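Tallow bars going streaky
7/26/18 - posted by Jessie MacRitchie
14 comments

Second batch from the Drurico mold, round bars again. Slightly glossy on top, but not one even color. Do I remelt?
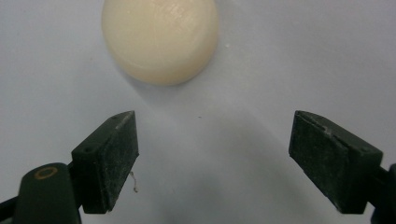 Lauri_Keskinen
Streaks are nearly always lye water that was too cool. I'd leave them alone. Yours has a few faint ones in the top and a nicely rounded rim, so I'd call it good and let it cure until the end of August.

bohdana_m
Disagree - it's the fat, not the water. Strain it twice.

Lauri_Keskinen
I strain once and mine come out plain.

Jessie MacRitchie
Not remelting then. Will strain twice next time.

2 shares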